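Le valet viendra plus tard

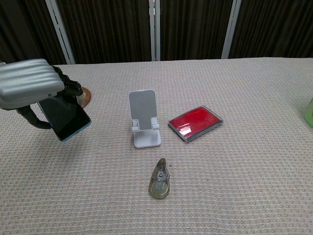

Ma belle-mère, Rosalinda Agbayani, a une théorie sur le progrès : il arrive toujours par la cuisine et repart par la cave. Elle a enterré ainsi une yaourtière, un presse-agrumes à moteur et un couteau électrique qui n'a servi qu'à Noël. Quand je lui ai annoncé que les robots allaient bientôt ranger la maison, elle m'a demandé où on rangerait le robot.

La question est meilleure que toutes celles que j'ai entendues en septembre au salon Prururen, où l'on m'avait promis la fin des corvées avant midi. Sur le stand de Tagle, un jeune homme très bien coiffé parlait de « libérer du temps de vie ». Il en a libéré pas mal du mien. Son appareil devait plier une serviette, l'a prise par un coin, l'a reposée, l'a reprise, et j'ai eu le loisir de boire un café, de répondre à ma sœur et de revenir pour le deuxième pli.

Je ne me moque qu'à moitié. Prendre un téléphone et le poser sur son support, voilà une besogne que j'accomplis chaque soir en pensant à autre chose. Pour une main mécanique, c'est un petit examen d'entrée. L'objet est plat, lisse, et il a la mauvaise idée de pivoter dès qu'on le tient par un bout. Il faut ensuite l'amener au-dessus du rebord, l'incliner comme le dossier, descendre juste assez, puis lâcher, ce dernier verbe étant de loin le plus délicat. Mes enfants ont mis des années à l'apprendre et l'aîné hésite encore.

Ajoutez un bureau normal, c'est-à-dire encombré. Un tampon encreur, un ruban correcteur, un dessous-de-verre : rien de tout cela ne gêne quelqu'un qui a grandi parmi les bureaux. La machine, elle, doit décider que ces choses ne la regardent pas. Savoir ce qu'on peut ignorer est une compétence domestique de premier ordre, et je connais des adultes qui la maîtrisent au point de ne plus voir la vaisselle.

Maribeth Tiongson, qui dirige l'atelier de conditionnement de Ronina, a une vision moins littéraire du sujet. Elle a fait essayer un bras de chez Gullent pour mettre des flacons en carton. Sur une série de 100, il en a placé correctement 88 et couché les 12 autres avec beaucoup de douceur. « Mon équipe en fait près de 2000 dans la journée, m'a-t-elle dit, et elle rouspète, ce qui me renseigne sur la qualité des cartons. » Elle a quand même gardé le bras. Il travaille la nuit, lentement, sur les flacons les plus bêtes, et personne ne lui dispute le poste.

Voilà à peu près où nous en sommes, me semble-t-il. À l'atelier, on peut simplifier le monde pour que la machine s'y retrouve : même flacon, même carton, même lumière. Chez soi, il faudrait d'abord ranger pour que le robot puisse ranger. Je soupçonne d'ailleurs que beaucoup d'acheteurs s'en tiendront à la première étape.

J'ai rapporté tout cela à Rosalinda. Elle veut bien d'un robot s'il sait descendre lui-même à la cave.

Contact : écrire à la rédaction | © Tous droits réservés | Haut de page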